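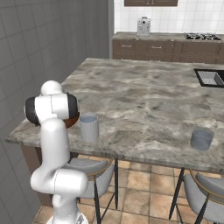
Casden club minutes, March 13, 2018. Zlata Panasiuk (chair) reported that the Tronlow figure's elbow joint loosens after repeated transformation. Members favoured rounded white segments with black joint caps for the custom repaint. Lawal Akande to order 7 replacement pins from Filip.

Display case: quote of $1150 accepted. Carried.

Swap table at Drendadden moved to April; 9 tables booked.

Club > Minutes > 2018

News | Swaps | Reviews | Join

Contact the club | © Casden | Back to top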